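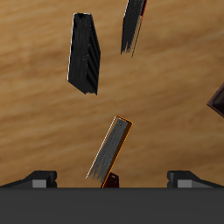
Figure 2. La vue du poignet dans le simulateur, avec la paume et les deux doigts en bas, la tête de brosse grise au centre et les poils noirs plus loin sur le plateau.

4. Régler la pince en simulation avant de brancher le bras

Si vous arrivez directement à ce chapitre, revenez d'abord au 3 : il faut que le bras Asto soit assemblé, que l'ordinateur le reconnaisse et que l'alimentation soit débranchée. Oui, débranchée ! Tout ce qui suit se passe à l'écran, et j'ai déjà eu une belle frayeur en lançant une trajectoire d'essai avec le vrai bras encore sous tension à trente centimètres de ma tasse.

Je monte mon Asto à l'atelier partagé de Trudbridge, sur un établi que je dois libérer chaque soir. Du coup je fais la plus grosse partie des réglages à la maison, dans la scène Olatunji, et je ne touche au matériel qu'une fois la prise correcte en simulation. L'exercice de ce chapitre consiste à saisir une tête de brosse posée sur un plateau en bois et à la ranger dans un bac. C'est un objet agaçant (long, fin, avec une extrémité qui s'effiloche) et c'est pour ça que je l'aime bien : les cubes, tout le monde y arrive le premier soir.

4.1 Ce qu'il vous faut

Le dossier de scène Olatunji, décompressé dans un chemin sans accents ni espaces.
Le fichier de pince Jiltby, celui avec les patins gris clair.
Une souris avec une vraie molette. Au pavé tactile, c'est faisable, mais on s'énerve.
Votre feuille de mesures du chapitre 3.

4.2 Charger la scène

1. Ouvrez le simulateur et chargez la scène « brosses_plateau ». Le premier chargement est long, la fenêtre reste grise un bon moment. Laissez-la tranquille.

2. Dans le menu des vues, choisissez « poignet ». Vous devez retrouver quelque chose de proche de la figure 2 : la paume gris foncé tout en bas, sur toute la largeur, et un doigt de chaque côté.

3. Vérifiez les patins. Chaque doigt porte un rectangle gris clair sur sa face avant. S'ils manquent chez vous, vous avez chargé l'ancien fichier de pince ; fermez sans enregistrer et reprenez à l'étape 1.

4. Réglez l'ouverture sur 97. La valeur est en pour cent de la course et je vous déconseille 100 : sur mon montage, les doigts viennent cogner leur butée et le simulateur se met à faire vibrer toute la pince. C'est assez comique la première fois.

5. Enregistrez la scène sous un autre nom. Je mets toujours « _moi » à la fin, ça me suffit pour ne pas écraser l'original.

Note. Les poils sont très simplifiés. Leurs extrémités partent en mèches floues, et celles de la tête grise se fondent presque dans le bois. Ne cherchez pas à régler votre carte graphique pendant une heure comme je l'ai fait, le rendu est comme ça et il n'a aucun effet sur la prise.

4.3 Choisir la cible

1. Cliquez sur la tête de brosse grise. Un fin liseré orange dessine son contour : c'est la marque de sélection dans ma configuration. Si vous avez changé le thème de couleurs, la vôtre sera peut-être différente.

2. Relevez le nom affiché dans le panneau de droite et recopiez-le dans le champ « cible » du script. Copier-coller, s'il vous plaît, pas de saisie à la main ! J'ai perdu une soirée sur un tiret.

3. Contrôlez que les brosses noires sont bien restées dans la liste des obstacles. Le planificateur doit les contourner, et la plus éloignée sort facilement du champ de la vue poignet, donc ne vous fiez pas seulement à ce que vous voyez. Passez en vue de dessus pour celle-là.

4. Faites pareil pour l'objet brun foncé à droite du plateau. On n'en aperçoit qu'un coin pointu depuis le poignet. Dans mon fichier il s'appelle « bac_brun » et il sert de destination, mais il doit aussi figurer parmi les obstacles jusqu'à la phase de dépose.

Attention. Une cible et un obstacle portant le même nom ne déclenchent aucun message d'erreur. Le bras simulé refuse simplement de bouger. Avant de tout réinstaller, relisez la liste.

4.4 Orienter la pince

La tête grise est posée en diagonale, le haut vers la droite. Si vous descendez la pince bien droite, les patins attrapent un coin et l'objet pivote. Il faut donc tourner le poignet pour que les patins viennent se placer parallèlement aux grands côtés.

1. Mettez le simulateur en pause.

2. Tournez l'axe du poignet par petits pas, molette de la souris enfoncée. Chez moi la bonne valeur est 58 degrés. Partez de là si vous utilisez la scène d'origine, puis ajustez à l'œil.

3. Descendez jusqu'à la hauteur de prise que vous aviez notée sur votre feuille. La mienne est de 198 mm, mesurée entre la bride du poignet et le plateau. Elle dépend de la longueur de vos doigts imprimés, alors ne reprenez pas mon chiffre tel quel.

4. Visez la petite base rouge sombre, sous le bas des poils gris, et laissez les poils tranquilles. Elle est en partie cachée dans la vue poignet ; un quart de tour en vue libre et on la trouve tout de suite.

5. Relancez la simulation et fermez les doigts à vitesse lente.

6. Remontez de quelques centimètres et attendez un peu avant d'aller plus loin. Une mauvaise prise met parfois un moment à glisser.

Note. Vous remarquerez peut-être que le bas de la tête grise n'a pas d'ombre nette sur le bois. Ça rend la hauteur difficile à juger à l'œil. J'affiche les coordonnées en permanence pendant cette étape, et tant pis si l'écran devient moche.

4.5 Quand ça ne marche pas

La brosse saute dès que les doigts la touchent. La fermeture est trop rapide, ou le pas de calcul trop grand. Divisez la vitesse par deux et recommencez. Si elle saute encore, rechargez la scène, elle a pu s'enfoncer dans le plateau lors de l'essai précédent.

La pince se ferme dans le vide. Vérifiez le nom de la cible (encore lui), puis l'origine du plateau. Le fichier Jiltby prend le centre de la paume comme repère et pas le bout des doigts, j'ai mis du temps à m'y faire.

Le bras passe à travers une brosse noire. Elle est sortie de la liste des obstacles. Ça arrive quand on enregistre pendant que la simulation tourne. Pause d'abord, enregistrement ensuite.

L'image du poignet est à l'envers, avec la paume en haut. Cochez « retourner » dans les réglages de la vue. Sur le vrai bras, c'est la fixation de la caméra qu'il faudra regarder, voir chapitre 6.

4.6 Passer sur le vrai bras

Ne vous lancez pas après une seule prise réussie. J'attends d'avoir une série complète sans raté, en déplaçant un peu la brosse entre les essais, et ensuite seulement je mets le script sur la clé et je file à l'atelier.

1. Dégagez le plateau et fixez-le à l'établi avec des serre-joints.

2. Recopiez l'angle et la hauteur, en ajoutant une bonne marge à la hauteur pour le premier passage.

3. Branchez l'alimentation, une main sur l'arrêt d'urgence.

4. Faites un passage complet à vide, sans brosse.

5. Retirez la marge petit à petit, puis posez une brosse et recommencez au ralenti.

Attention. Gardez les doigts (les vôtres) hors de la pince tant que le bras est alimenté, même quand il a l'air d'attendre sagement. Cheveux attachés, manches remontées, et on prévient les voisins d'établi avant le premier mouvement.

Si la prise réelle dévie toujours du même côté, notez l'écart et reportez-le dans le champ « correction » du script, sans retoucher l'angle dans la scène. La procédure d'étalonnage complète est au chapitre 5.

Dernière révision de ce chapitre : 13 octobre 2019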